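Two-arm mug sorter in the shared workshop, left gripper problem
Forum > Home builds > Arms and grippers

brostent_bench
Hello all. Since January I am building a table with two arms that puts mugs on their coasters. Both arms sit on one aluminium rail, and I covered the walls with flower wallpaper so the cameras do not see the rest of the workshop. The left arm is the one that troubles me.

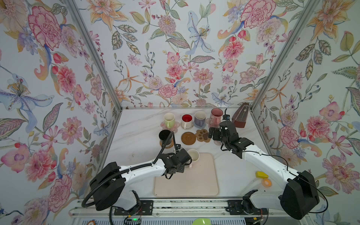
It closes well on a plain cylinder, but with a handle it pushes the cup sideways before it grips. I run the Griltard firmware with the speed limit at 300. Must I change the fingers or the approach angle?

magsi_fan
Approach angle. Come in with the handle at 90 degrees to the fingers and leave the hardware alone.

Fesska
I don't agree. Hard fingers on glazed ceramic will always slide a bit. Put silicone on the tips, then tune. I wasted 6 evenings on angles before I did this.

magsi_fan
Silicone hides a bad approach — you will see it again with a heavier mug.

brostent_bench
Thank you both. I tried the angle first, as it costs nothing. Better, but not solved. My longer notes are here, with the wrist camera view of the red mug:

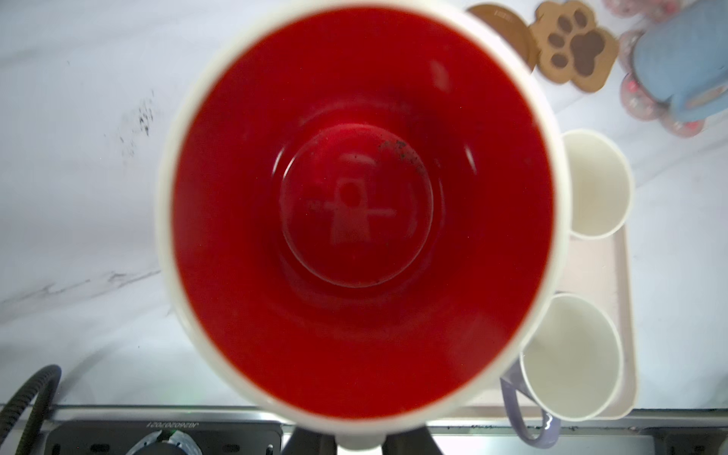
Build notes, part 2 · 427 words · 2 min read

The red inside is easy to find by colour. The white rim on white marble is harder, my edge detection loses it often. I have 2,000 saved grasps now and I will sort them by mug colour on the weekend.

Fesska
White on white, of course. Try a darker mat under the mugs. And there are dark specks in the bottom of that mug, give it a rinse, mate.

brostent_bench
I will rinse it. The mat I don't want, the marble top should stay as it is. Silicone tips are ordered.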